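Unit 5: The Slip Nobody Logged

Read the Ollier incident summary before class. It is short, and its author, Rekha Vashisht, did not enjoy writing it.

The task was folding shirts. Training used 500 demonstrations recorded with hand-held grippers, two per operator. After 18 good folds in a row, the robot closed on a collar, missed it, and carried out the rest of the fold with great confidence and no shirt.

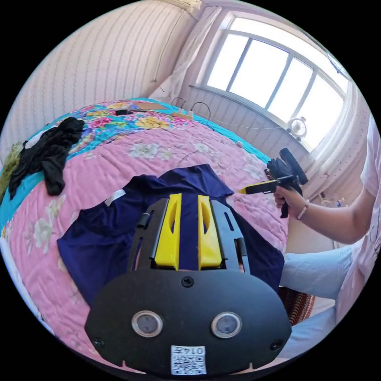
The controller checked finger position and nothing else. Fingers closed meant shirt held, as far as the software cared. A person feels cloth slide away and grabs again — usually without noticing, so the correction never gets written down as a fault.

Ward De Bruijn's first fix was more squeeze. It tore a seam in May and was withdrawn.

For discussion:
What signal would separate a closed grip from an empty one?
Should the arm stop, retry or call for help? Defend your answer in 20 lines. Emerson Falcão is grading, and he reads all of them.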